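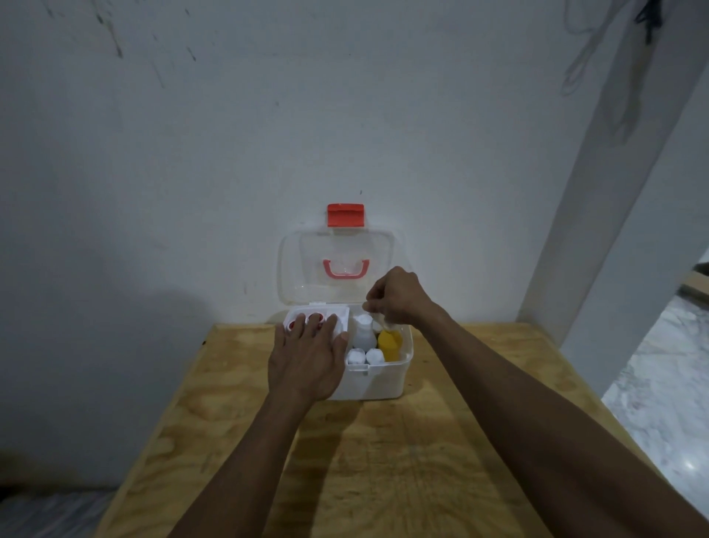 Kit with the lid up, red handle on the clear plastic.

Week 5 notes: keeping a home medicine shelf. I start with dates, and I mean all of them! Read chapter 16 before February, please (it's short).
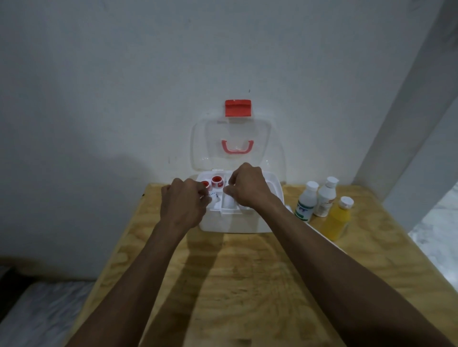 Eye drops are the ones people forget, so write the day you opened them on the bottle. My aunt in Stullitbridge had 18 half-used tubes, bless her. 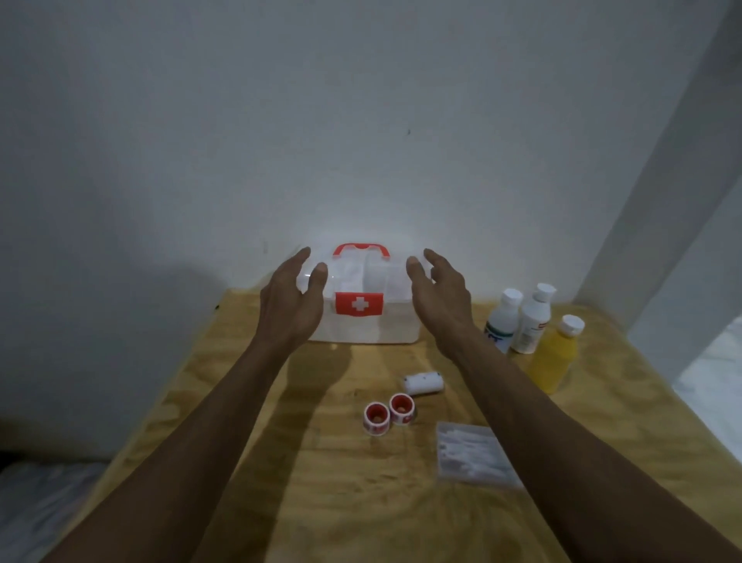

First aid box with its red handle on top.

Questions about the reading go to Naveen Yadav, and bring your own shelf list next time.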